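Notebook 2, brine bench
December, started 08:40

Carried on with the salt strength trial for the cucumber and white cabbage crocks. Ryszard Olszewski set up the first jars before he went to Skidham, and his labels are legible for once. I have kept his numbering.

Purpose, for whoever reads this later: the Marciniak recipe gives salt by the spoon. Spoons differ, and so does the grain. We want a figure by weight that Genowefa Zawadzka can print on the sheet for the evening class.

Water: tap, boiled and left overnight with the lid off. Measured out 1000 ml per jar in the tall cylinder. The cylinder reads slightly high against the balance (filled to the line it gave 998 g at bench temperature, which is close enough for vegetables). Not corrected.

Balance: the Trevitz. Drifts for the first quarter of an hour after switching on. Left it running through breakfast and zeroed it with the empty dish before each weighing. The Zakix one still has the cracked foot and should not be used for anything under 50 g.

Salt: weighed dry from one tub, no visible lumps. Strengths given as grams of salt per litre of water, not per cent of the total. Dorota prefers per cent of total. Both are fine but the sheet must say which.

Jar A 20 g
Jar B 25 g
Jar C 30 g
Jar D 35 g
Jar E 50 g

E is there only as an upper marker. I do not expect anyone to want to eat it.

09:30. Cabbage cored and shredded, outer leaves kept back for covering. Shredded weight 899 g after trimming. That was not enough for five even jars plus a dry-salted one, so the dry-salted jar is dropped and will be done separately when Kazimiera Stępień brings more. Packed with the wooden tamper, brine poured to two fingers above the leaf, glass weights on top. Jar C took noticeably less brine than the others. Either packed tighter or I lost some on the tray. The tray was damp. Noted, not repeated.

Cucumbers: small ones, 579 g in the single crock, blossom ends cut off. Used the 50 g brine. Dill heads, garlic, one blackcurrant leaf. No horseradish this time as the root had gone soft at the crown.

11:15. Checked Ryszard's older jars, same strengths, packed by him.

A – cloudy, sharp smell, leaf going limp at the top. Thin white film at the glass. Skimmed it.
B – cloudy, clean smell. Leaf firm.
C – cloudy, clean smell, firm. Best of the set to my taste.
D – less cloudy, salt comes first and the sourness after it. Still gassing when the weight is pressed.
E – nearly clear. Tastes of salt and raw cabbage. Hardly started.

Paper strips: A, B and C all sit at the same colour and I could not separate them by eye under the bench lamp. D one step up. E two steps up. The strips are too coarse for this and we should borrow the meter again, with fresh buffer. The buffer sachets in the drawer are out of date.

Ksawery Wróbel asked whether the kind of salt matters, in particular iodised table salt against plain. Several of the older books say iodine darkens the cabbage or stops the souring. My own jars from last winter, plain and iodised side by side at 25 g, soured at the same pace as far as I could tell, and neither went dark. That was one pair and I did not measure anything, so it counts for little. Anti-caking agent is a different matter: it can leave the brine hazy, and that confuses the cloudiness notes. Proposed: repeat as three pairs at 25 g, one cabbage split between all six jars, labels on the base so that the taster does not see them.

14:00. Shelf temperature 18 at the front, 16 by the wall. Moved the new jars to the wall side. The old ones stay where they are so that their conditions do not change halfway.

The lid on the cucumber crock rocks. Put a folded cloth under one side. Needs a proper seat.

To do
– meter and buffer
– more cabbage, one large head if possible, for the pairs
– ask Genowefa whether the sheet is in grams per litre or per cent
– second tamper
– rinse the airlocks, two are sticky
– write Ryszard's start times into the front table before the labels smudge

15:50. New jar A already showing small bubbles at the shoulder, though it may be air from packing. Tapped it and will look again in the morning before anything is opened.

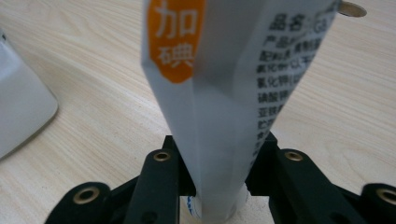

White paper packet, orange label marked 加碘 (iodised).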